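Taking a school group to an automation open day – is the Cevirent one worth it?

plalmom
Posted in: Days out and school trips

Thinking of signing up our after-school club for the open day at Cevirent, the one out past Hallbridge. Kids are 9 to 12. The flyer says "live robot demos" and "simulation room" and thats about all it says. Has anyone been? Mostly want to know: is it hands-on or standing behind a rope, how long do we need, and is the simulation part just watching a screen? I have two kids who will be gone in a minute if it's just slides. Also parking for a minibus. Need to answer them by the end of March so quick replies are great.

3 replies

lund_road_dad

Went last spring with my two. Short version – yes, go, but do the simulation room first. Everybody heads for the big hall when the doors open and the sim room is half empty for the first hour. By 11 there's a line down the corridor.

It is a screen, but not slides. A simulated arm, a table, a tall purple box and some small colored cubes, and the staff talk you through what the arm is being asked to do. Ours got to pick which cube it should go for next. Engineer types a few things, runs it, and if it goes wrong they just reset and go again. My younger one liked the resets best. 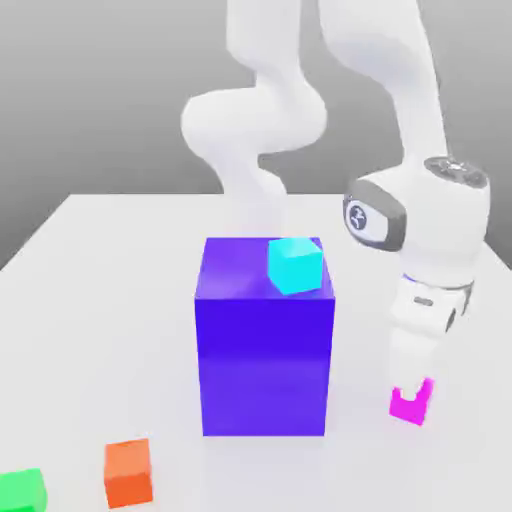

They also explained why you'd try it this way first. A real arm that swings into a box costs money, a simulated one costs you a reset. Good moment to let kids ask stuff. Someone asked how the arm knows where the box is and we got a really decent answer – in the sim it can just be told the position, on a real table it has to work it out from cameras or sensors, and thats where most of their time goes. Bit over the heads of the small ones, fine for 10 and up.

The real robots are in the hall. Behind a rope, sorry. You can drive one little gripper with a joystick, 5 minutes each, sign up at the desk as soon as you get in. We were there four hours with lunch. Could of done it in less.

Minibus: use the Plalville side entrance. The front lot is full by 10 and it's a pain to turn around in.

hbx_77

its ok. bit long for kids imo. cafe was expensive

gearsandglue

Agree with most of the first reply, few things to add. I help with a robotics club and we've been twice.

– Groups over 8 get split up for the sim room. Tell them your numbers when you book or you'll be sorting it out at the door. You need an adult with each half.
– Ask for the earliest slot. They'll give it to schools if you say so.
– Have the kids write down a question each before you go. The staff are friendly but they do drift into talking to the grown-ups.
– It's loud in the hall. Air compressors. One of ours needed ear defenders and they had none to lend.
– Pack lunch. There are benches by the Plalville gate.

For your two who wander off, I'd ask whether the kids can guess what the arm will do before each run. Our guy was happy to do it that way and it turned into a bit of a contest, whole group glued to it. Not sure its the same staff every year though so mention it when you email.

plalmom

Thank you both! Booking the early slot. Will ask about the joystick thing too – can you sign up a whole group or is it one by one?

gearsandglue

One by one when we went. Send an adult to the desk with a list of names, they took that fine.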